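Checking the Crank Sensor Gap on the Erska Four

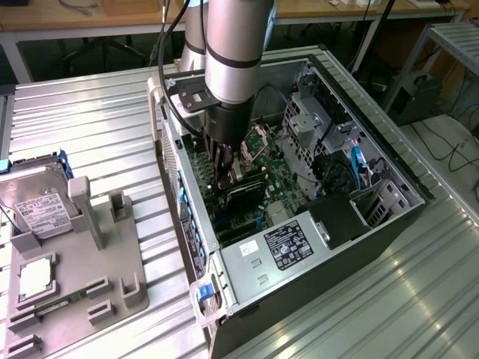

The second most common question in September was the no-spark, no-tach fault after a timing belt job. Check the crank sensor gap before ordering a Prultine ignition module. Back the sensor off, turn the engine by hand through two full turns, and look for rub marks on the trigger wheel. Both sensor bolts get 8 Nm — the old Nondcombe manual lists 14, enough to strip the housing. Then read the signal at pin 5 of the engine harness plug while cranking. So-yul Do has the corrected wiring sheet for members who need a copy.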